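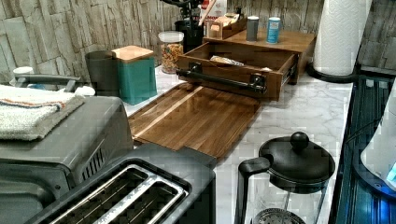

# Plinduven kitchen cell: setup and upkeep

Home | Cells | Parts | Logs | Contact

Last updated: January

Hi! I look after the Plinduven arm at our Greenwood kitchen, and these are my notes on keeping it happy. The counter is marble-patterned with gray veining, and the overhead camera hates glare on it, so keep the lights on the low setting before you calibrate.

## Resetting the counter

- Organizer goes at the back against the tiles, cutting board in front of it on a diagonal.
- Toaster and French press stay toward the front. Leave the cereal jar to the left of the organizer.
- The drawer task starts with the drawer open and the little wrapped packet inside. The long black handle is a nice easy grab — my favorite part of the whole setup!

## Looking after the arm

Wipe the finger pads after every session (plain water, please, no sprays). I swap the pads every 300 runs and check the wrist bolts whenever I do. If the wrist starts to drift, power down, wait 2 minutes and home it again. Still drifting after 3 tries? Swap the Dakska cable.

## Files

Logs are saved in batches of 64 runs, under vudent/logs. Pad changes go in pads.txt.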